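Vikmont Shared Workshop, walk-round checklist with my comments
Done by: Wing-sze Mak
Date: 05/01/2018

Front entrance: OK. Door closes by itself again, thank you Joar! The mat still curls up at one corner and I caught my toe on it (again), so please tape it down or bin it.

Fire extinguishers: OK, mostly. All tags are in date. The one by the paint cupboard was behind a stack of chairs, so I moved the chairs. Please don't move them back!

Exit signs: FIX. The one over the back stairs flickers. I've asked Hedlund for a new tube and they said up to 15 days, which seems like a lot for a tube, but okay.

Walkways: OK. I like 3 feet clear all the way through and we have it everywhere except next to the band saw, where somebody's lumber is creeping out.

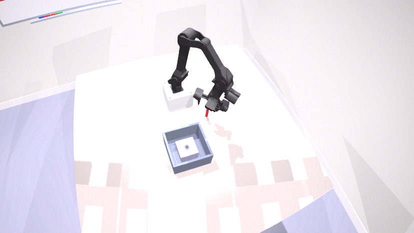 Item 6, bench tops: arm on its pedestal, white table.

Bench tops and power strips: FIX. Two strips plugged into each other under the long bench. I unplugged the second one and left a note on it. Wipe up glue before it sets, it took me ages to scrape off.

First aid box: FIX. Out of large bandages and the eye wash is nearly gone. I'll pick some up this week (receipt goes in the blue folder).

Ladders: OK. The tall one has a new rubber foot and feels so much better, I went up and down it just to enjoy it.

Heating: OK. Thermostat was set at 70 when I came in, so I turned it down a bit.

Still open from last time: the Vollmont dust filter. Joar Hellström has the part and will fit it before the end of January.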